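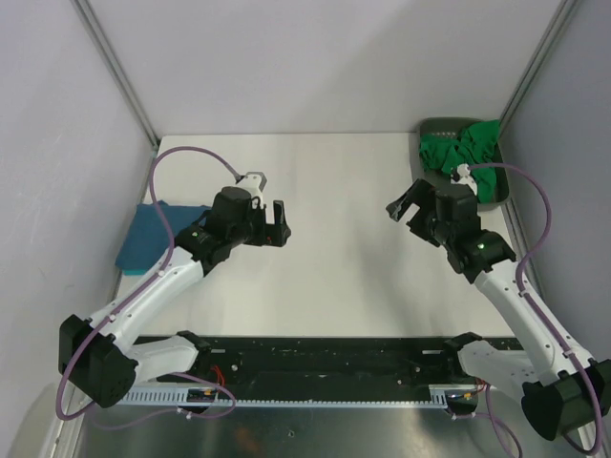
4.3 The dropped cloths

Home Journal Issues Authors Search

The vendor's account of the fault, as passed on to us by Wikon, is that the left gripper "lost grip confidence" during the handover. We are not persuaded. Over 96 folding runs on the two-arm cell, 8 ended with the cloth let go between the arms, and in every one the log recorded a completed handover. A system that reports success while the towel lies on the table has a reporting fault as well as a gripping fault, and only the second has been discussed.

Figure 3. The two-arm cell with both grippers open. Folded cloth at left; green cloth in the grey tray, back right.

Mendoza first suspected the cables. On each arm the purple cable arches well clear of the wrist, and a loop of that size might tug at the joint when the arm reaches inwards. She clipped them shorter for a day of runs in July. The drops went on as before — which rules out little, as the day was short and the cloths were new.

Memon's reading of the logs is harder to dismiss. The controller marks a handover as done when the receiving fingers have been told to close, and never checks whether they are holding anything. Error code 2145, which the Budulitz manual lists as "object absent", was not raised once. We asked whether it was switched on in the version supplied and have had no clear reply.

Þorgeirsson's claim that such faults vanish with more training data may be right, but no test of it is given. Until the check is in place, we would treat any success rate taken from these logs with care, our own included.

3 comments 8 shares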